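Looking after brick paving: cleaning, lifting and patching

Filed under: Outdoors, Paths and Drives

Most brick paths need very little. A stiff broom once a week in leaf season and a proper wash in spring will do for years. The trouble starts when someone goes at them with too much pressure or the wrong patch bricks, so the notes below are mainly on those two points.

Sweeping and washing

Sweep dry first. Work across the joints, not along them, or you will drag the sand out. For general dirt use a bucket of warm water, a squirt of washing-up liquid and a deck brush. Rinse with a watering can or a hose on a soft setting.

If you must use a pressure washer, fit the fan nozzle and hold it well back at a low angle. I keep mine at 80 bar and would not go higher on old bricks. Top up the joints afterwards with kiln-dried sand, brushed in on a dry day. A Heitmann deck brush has lasted me longer than the cheap ones, but any stiff bristle will do.

Brown marks on concrete edging

Where bricks run alongside pale concrete, it is the concrete that shows the dirt. Leaf stains usually fade by themselves. Rust does not. Try lemon juice on a small spot, leave it ten minutes, scrub and rinse. Keep acid cleaners off the bricks, and never mix them with bleach.

Matching colours when you patch

Red brick paving is seldom one red. Large areas often have paler pinkish and greyish blocks mixed in among the maroon, and a patch made up entirely of new dark bricks will stand out more than a few odd ones. If the pale ones end up side by side you get a light patch, so spread them out before you bed anything down. Lay the whole lot loose, go and look from an upstairs window, then swap them about.
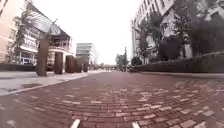
Gavin Gourlay: I would add that you should buy from more than one pack. I did our side path out of a single pack from Dondico and it came up as flat as lino. Second time I opened three and took from each in turn. Much better.

Good advice, and it works for reclaimed bricks too. Take from different parts of the pile.

Lifting a sunken brick

You need two old flat screwdrivers or a pair of paint scrapers, a bucket of sharp sand, a rubber mallet and a short straight board.

Rake the sand out of the joints on all four sides. Push a scraper down each end and rock the brick up a little at a time. The first one is slow; any others come out by hand. Clean the sides with a wire brush.

Add sand to the hole, level it and tamp it down. The brick should sit 5 mm proud before you knock it in. Lay the board across and tap until it is flush.

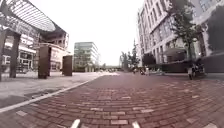
Brush dry sand over the joints, leave it overnight and brush in some more. It always drops. Keep wheelbarrows off the patch for a day or two.

If a whole row has gone down, look for a leaking gutter or a missing edge strip before you start lifting. Without something firm along the side the bricks creep outwards and the joints open up. Fix the edge first.

Weeds in the joints

Pull them after rain with an old table knife. A kettle of boiling water deals with the small ones. Skip the salt, as it leaves a white bloom and harms the border.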